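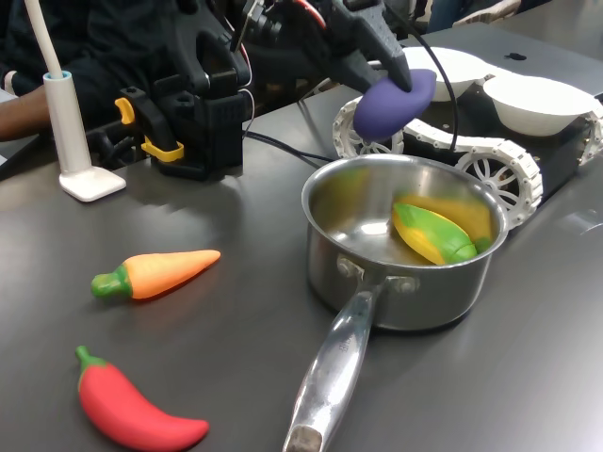 I've been cooking on an electric coil stove since we moved to Wernport, and in October the big front burner quit. The landlord offered to replace the whole stove with an induction one if I'd split the cost. I said yes before checking whether my pans would work on it.

Most of them didn't. The magnet test is the one everybody gives you: if a fridge magnet sticks to the bottom of the pan, it will work. My two aluminum skillets failed, which I expected. The big stockpot failed too, and it's stainless. Some stainless steel isn't magnetic and I had no idea. The cast iron was fine and so was the small saucepan I use for oatmeal.

The test has a weak spot. I have an old Durnis sauté pan that holds a magnet, a little, if you don't bump it. On the stove it gets recognized, heats for a few seconds, and then the burner beeps and shuts off. If the magnet slides around or hangs on by luck, count that as a no.

So I needed a stockpot and a skillet. I went over to the restaurant supply place in Trindbridge on a Friday, 23 miles each way, and bought a Kamata skillet for $62. It's heavier than what I had. The handle is long enough that it bumps the wall if I use the back left burner, so it lives on the front right. For the stockpot I went to the thrift store with a magnet in my coat pocket and paid $13 for one with a dent near the rim. The lid doesn't match but it fits.

Things I had to relearn:

Eggs. I burned them most of the first week. I was used to turning the coil on and then going to look for the butter. There isn't time for that now. Get everything out first.

Rice. My old method was to bring it to a boil, turn it to low and leave it. Low on the coil was still pretty hot for a few minutes after you turned it down, and my timing depended on that. On the new stove low is low right away. I give it a few extra minutes now and it comes out the same.

Simmering in general. Settings 1 and 2 pulse on and off, so a small amount of sauce bubbles, stops, and bubbles again. It doesn't seem to hurt anything. I use 3 for tomato sauce and stir more.

The noise. There's a buzz on the high settings, and it's louder with the thinner pans. The stockpot is the worst one.

I like that the top wipes clean. I don't like the touch controls, which stop responding if my fingers are wet, and they usually are. I'd have paid a bit more for knobs.

The aluminum skillets are in a box by the door if anyone local wants them. The sauté pan too, if you have gas.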